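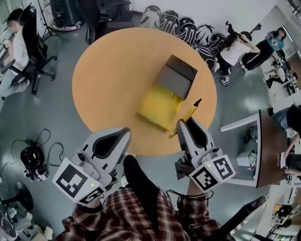

*Round table, box open.*

**Monday, August. Profile pages, relationship section**

Started 9:15. Worked through the Grultance cast and crew profiles, only the "dating / married" block. The export gave 342 pages. After dropping the duplicates and the redirects there are 277 left to check by hand.

Rule I used today: a relationship goes on the page if one of the two people has said so in an interview or posted it on their own account. A fan account doesn't count. A photo of two actors leaving the same restaurant doesn't count either, and we had a lot of those.

Notes as I went:

- The *Brurkavent* season 2 leads are listed as a couple on both of their pages. The only source is a press tour interview where they were asked about their characters. Took it out of both.
- Ranasinghe page has the wedding in the infobox and "currently single" in the last paragraph. The wedding has a proper source (her own post, with the dress designer tagged). Fixed the last paragraph.
- Ranasinghe's husband is called a producer in one place and a stunt coordinator in another. Left as is, marked for a second look.
- Several pages say "the couple is going strong" with no date on it. Changed to the month of the last post from either of them.
- Ages are wrong wherever the writer typed the number in by hand. The template works it out from the birth date, so I deleted the typed ones when I saw them. Didn't go looking for more.

The "Who is...?" heading still turns up twice on the older pages, once from the template and once pasted in by the writer. Jacqueline Vidal has a fix for the template but wants to try it on the Grostiro pages first, as there are fewer of them and they get hardly any traffic. Fine with me.

11:40. Tried the search script for pages with no source link in the relationship block. It missed every page where the link sits in the photo credit. Jacqueline changed the pattern and it picked those up on the second run, along with a batch of net worth boxes we don't want. Need to limit it to the block between the two headings.

Afternoon: net worth. Not touching the figures until we agree on what counts as a source. Most of ours were copied from another biography site, and that site appears to have copied them from us.

Stopped at 4:30. Checked 200, so 77 to go. Left the tab open at the letter R.

To do:

- finish the rest of the 277
- ask Jacqueline whether ex-partners stay on the page after a remarriage
- husband's job on the Ranasinghe page
- rerun script with the heading limits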